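Juvska Stage Press opens call for short radio plays, winners to be recorded in January 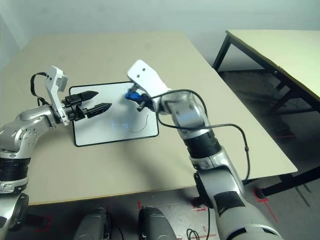
PRUSANO, 8 November 2024 - Juvska Stage Press is taking scripts as of today. Short radio plays, any genre, 4 to 12 pages. Writers can be first-timers or old hands. No entry fee.

Two scripts will be picked. Both get a full recording at the Sorton Playhouse studio in January, with a paid cast, and both go into the next Juvska collection in print. Each writer gets $200 plus the usual royalty when schools or community groups put the play on.

"We get a lot of stage scripts and hardly any for radio," said Naima Ait Ali, script editor at Juvska. "I want to hear doors, kitchens, bad phone lines. People arguing in a parked car. Please, no more narrators explaining the plot for a page and half before anyone opens their mouth."

The guidelines, short version:

Two to five speaking parts. Doubling is fine, just mark it.
English only for this round.
Original work. No adaptations unless the source is out of copyright, and tell us what it is.
Sound cues in capitals, on there own line.
Name and contact details on the cover page only - scripts are read blind.
One script per writer. Co-written is OK, the fee gets split.

Musicals are not elligible this time. Neither are monologues, which have a seperate call later on.

The recordings will be directed by the El Idrissi company, who did last season's run of "The Lodger's Coat" and "Half a Tuesday" at Sorton. Writers are welcome at the read-through but don't have to come. Travel not covered, sorry. Rewrites may be asked for after the read-through, mostly cuts.

Writers keep all stage and screen rights. Juvska takes print and audio only, and the audio right goes back to the writer if the recording isn't released within a year.

Send scripts as a PDF through the submissions page on the Juvska site. Closing date is posted there, along with the full rules and a sample page layout. Late scripts will be held for the next round, not read for this one.

Press contact: Naima Ait Ali, Juvska Stage Press, Prusano. Interviews by phone, mornings are best. Cover art for the last collection available on request.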